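How to get your crew ready for a robot that handles laundry

We brought in a folding robot at Plarnum in March, and I've had enough people ask me how we set up the shifts around it that I'm just going to write it down!

Start with the people. Before you plug anything in, ask everybody on the floor which part of the job they'd hand over tomorrow. Ours all said sorting (my shoulders agreed), so that's where we began.

Next, pick one kind of item. We went with lined clothes, which was probably ambitious, but towels were never our bottleneck. Spread each piece so a hem or a corner is easy to reach. Bunched-up fabric is hard for a gripper, and if a lining is flopped over the outside you can lose half a morning to it.

Now the schedule. Put 2 people with the robot for the first 3 weeks, and swap them every 30 minutes. Watching a machine is way more tiring than folding, trust me! Whoever is on watch writes down every missed grab, plus what they did to fix it.

Then change the job sheets. We forgot this, and for a while folks were still being measured on pieces folded while they spent the day teaching a robot. Add "robot watch" as its own line and pay it at the higher rate.

Last thing, keep a hand-folding table open. People like having it, and rush orders still go there.
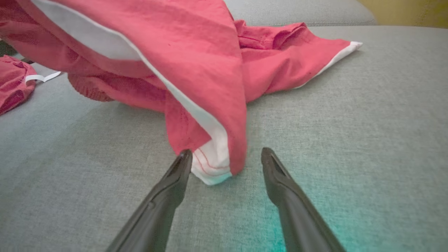
Feven Dinsa commented that the higher rate was what settled it at Gidey, and asked whether the watch shifts still rotate now or whether the same people have ended up with them every Sunday.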